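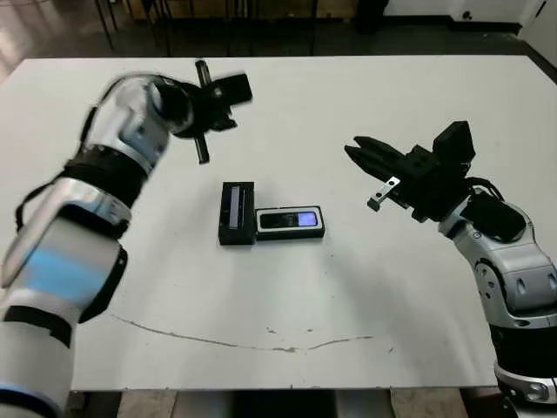 Clifford Friesen wrote:
I would not tell beginners that the silent e makes the vowel long. My adult group at Hornville learned it this way from the old workbook, and then they met have, give, love, done and some in the first reading text. Five words, and the rule fails in all of them. After this they did not trust me on the other rules either.

Melasance
Re: Silent e – do you still teach it as a rule?
29 Nov 2008

I understand this, Clifford, but I don't agree. English is my third language, and when I was learning it the silent e was the first thing which made the spelling look less like an accident. Hat and hate, pin and pine, hop and hope. I still remember the page in my notebook. Have and give I learned by heart, and it was no trouble to me, they are so common that you see them every day.

Also there is a reason for have and give. English does not like to finish a word with the letter v, so the e is put there for the v and it does no work on the vowel. I tell this to my students in the second lesson and they are happy with it.

drestness_reader
Then what do you say about love and glove? It is the same v, but the o is not the o in hop.

Melasance
For love I say it belongs with son, month, come and front. I teach these together as a small family, where o has the sound of u in cup. I don't explain the history, only that the family exists.

bergeron44
I counted this one time, for my own use. I took a list of 228 common words for beginning readers and marked every word that ends in a consonant and then e. There were 30 such words in my list, and in 10 of them the vowel was not what the rule says. So the rule was good for 20. You can decide if this is a good rule or a bad rule. My colleague and I looked at the same numbers and we went home with different opinions.

Clifford Friesen
One in three wrong is a bad rule for a beginner, in my opinion. Did you count are and were?

bergeron44
Yes, both, also there and where. If you take out the words with r the result looks better, but I did not think it was fair to take them out. The students have to read them too.

Melasance
I would take them out. The r changes every vowel it stands after, with e or without e. Car is not like cat, and nobody says that short a is a bad rule because of this. The words with r need their own lesson. I do it quite late, after ee and ea.

Clifford, may I ask what you use instead? If the student sees the word "stripe" for the first time, what should he do?

Clifford Friesen
He tries the long vowel first. If it does not give a word he knows, he tries the short one. I know this sounds almost the same as your rule, but I call it a first guess. In September I started a new group this way and they are more relaxed with the exceptions.

drestness_reader
But a student who learned English only from the book doesn't know which one is a word. My students have small vocabulary. For them "stripe" and "strip" are both new, and the guess will not help. This method is good for children who already speak the language.

Clifford Friesen
That is a fair point. My group has been living here for several years, so they speak much better than they read. I did not think about people who learn abroad.

drestness_reader
Mine see the word before they hear it, almost always. So I give them the rule and the list of exceptions on one sheet, and they keep the sheet on the desk. Not very modern, but they use it.

bergeron44
Could you post this sheet? I would like to compare it with my 10 words. I also never know where to put "one". It has an o and an e and the sound at the start is w.

drestness_reader
I will type it again, my copy is full of handwriting. "One" and "once" are at the bottom, alone.

Melasance
Please put "gone" also. I have seen it taught together with "bone", and the student read it like that for the whole year.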